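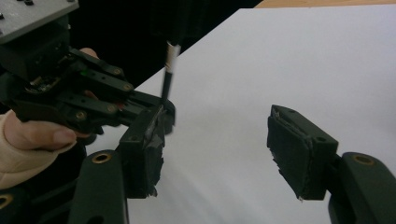

Large white sheet and two padded fingertips.

Brurbridge property store: the inspection checklist, with our comments

September | Wistard Courier crime desk
4 min read

The store behind Brurbridge police station holds 1,789 sealed bags, a canoe and a smell. It is inspected once a year against a list of 31 points. We asked for the list and were given it, slightly damp. These are the points worth reading.

1. Outer door locks on closing. PASS
It locks very well. The inspection started late while a second key was fetched from Mahmoud Road.

2. Visitors signed in and out. PART
Everyone was signed in. According to the book, two electricians from last spring are still inside.

3. Bags sealed, labelled and legible. PART
Of 400 bags checked, most were fine. A few labels had been written in a pen that fades in daylight, and one said only "misc. (heavy)".

4. Blades in rigid tubes. PASS
No comment on the form, and none from us. Somebody has clearly been told off about this before.
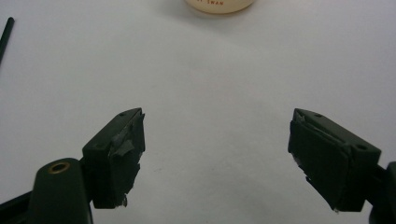 Can I get my bicycle back once the case is over?

Usually you can, but the officer in the case has to release it first, and you will need your reference number and some proof that it's yours. A photo of you on it helps. Ring before you travel, as the counter shuts at 4 pm.

5. Cash counted by two people. PASS
Both people got the same total, at the second attempt.

6. Fridge temperature written down daily. FAIL
There is a sheet on the fridge door. It has the same reading for every day in July, including, with some foresight, the last week, which had not happened yet when the sheet was collected. New Gesano logger ordered.

7. Walkways clear. FAIL
See canoe. 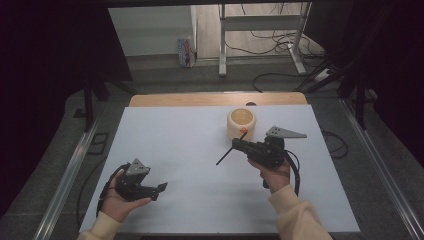 A reader in Mahmoud Road writes that the canoe was there when she handed in a purse five years ago, and that she was told then it was going "by Friday week". She would like to know which one. She also points out that the purse was never claimed and that she was never told so, which under point 12 she should have been.

12. Finders told of the outcome. FAIL
The letters had been printed, signed and put in a tray. The tray had then been logged as found property.

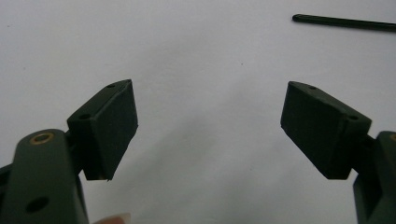

It has since been logged out again, and the letters go second class this month. Anyone who handed something in and has moved house should tell the counter.

19. Fire extinguishers in date. PASS
All of them, even the one holding the door open.

20. Fire door kept shut. FAIL
See 19.

31. Last year's actions closed. PART
Five remain open. The canoe is down as "ongoing". Next inspection is due in September, and the second key will be kept at the front desk.

Related
Wistard counter hours to change
Canoe owner sought, again
How to report a find on the Brurbridge towpath
Three bikes recovered from Gesano yard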